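Cups leave the kitchen one at a time and end up in bedrooms. In a house on Kelline Street, Varkthorpe, we tried a weekly sweep, with everything gathered on the bed before it goes downstairs.

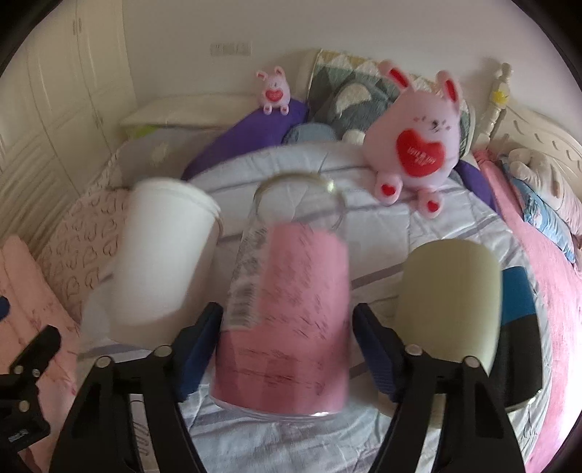
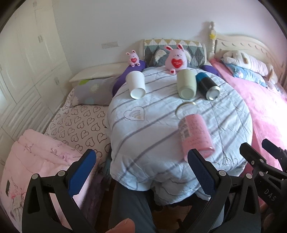

Cups on the comforter

Lids come off first and are kept apart. Paper cups go in the trash, cans in the recycling, and anything with a screw top gets washed. The sweep takes 8 minutes for 2 beds. Plush toys stay where they are. Pillows get lifted last.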